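Pooled vs. split demos for table clearing: our result went the wrong way

Forum: Manipulation and Learning > Methods

gesimley_bench
10 Jul 2019

Okay, so I've been sitting on this since June and I want to hear from other people before I write it up, because I keep going back and forth on whether I believe it.

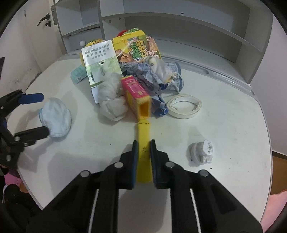

The task is clearing mixed trash off a table, two arms, learned from demos collected with hand-held grippers. We had 200 demos. I threw out 2 where the tracking dropped, so 198 usable. Everybody in my group assumed the best thing was to train one policy on the whole pile. I got stubborn and trained a second one on just 49 demos, picked by hand, where the person always went for something at the near edge of the clutter first and worked inward.

And the little one won! Not by a hair either. The big policy hovers. It drifts toward one wrapper, changes its mind, drifts toward a box, and sometimes closes on the air between them. The little one commits. It's dumb in other ways (it will happily shove a carton across the table to get at whatever is in front of it) but it finishes.

My theory is that the order people pick things up in is basically noise, and with a messy pile there are so many reasonable first picks that the big policy averages them into mush. Has anyone else seen this?

dretis
Yep, seen it, and I'd bet money it's your policy head and has nothing to do with the data. What are you predicting with? If it's plain regression then of course it averages. Two good answers, it gives you the middle one. Put a mixture output on it and rerun with all 198 before you tell anybody that less data is better.

gesimley_bench
It's regression, yeah. I know, I know. I did try a mixture version for one short run and it hovered less but it still switched targets halfway through a reach, so I don't think that's the whole story. I'll grant you I didn't tune it much.

fawzy_lab
I'm going to disagree with dretis a little. A mixture head helps you pick an answer on this step, but nothing makes you pick the same answer on the next step. Switching halfway is exactly what I'd expect. We got rid of most of ours by predicting a longer stretch of motion and playing it out before looking again. You pay for it when something rolls, though.

Also, who did the picking of those 49? If it was you, and you knew what you were hoping for, then you may have picked the clean demos without meaning to. Smooth hands, no fumbles. That would make a small set look great all by itself.

gesimley_bench
Ugh, that's fair. It was me. I was going by pick order but I was watching the videos while I did it, so I can't swear I wasn't also skipping the ugly ones.

titcombe
Same question as fawzy, plus one more. Was your test pile arranged like the demo piles? With soft packaging I've had wildly different scores just from how the film was lying. A crumpled bag on top of a carton is a different problem from the same bag next to it. If your test piles happened to have easy stuff along the near edge, then a policy that always goes for the near edge gets a free ride.

dretis
What titcombe said. And for the record I still think it's mostly the head.

fawzy_lab
dretis, you said that about my drawer thing too and it was the camera delay.

dretis
It was PARTLY the camera delay.

gesimley_bench
Okay, here's what I'm going to do, yell if it's stupid. Draw 49 at random from the 198 and train on that. If the random set is as good as my hand-picked one then it's something about set size or training time and I have to eat my theory. Then another 49 sorted by pick order only, from the logs, no video, so I can't cheat. And I'll mix up the test piles so the soft stuff is sometimes in front and sometimes buried.

titcombe
Do the random draw more than once. One draw tells you very little.

fawzy_lab
Agreed, and save the rollouts where it switches targets. I'd like to see whether it happens near the start of the reach or right before contact, those are different bugs to me.

gesimley_bench
Will do. From memory it's mostly early, with the fingers still a good way above the pile, but I haven't gone through and checked. Starting the random draws tonight. I'll post the curves in this thread, including the ones that make me look bad.

dretis
Run the mixture head on all of them too please. Properly tuned this time.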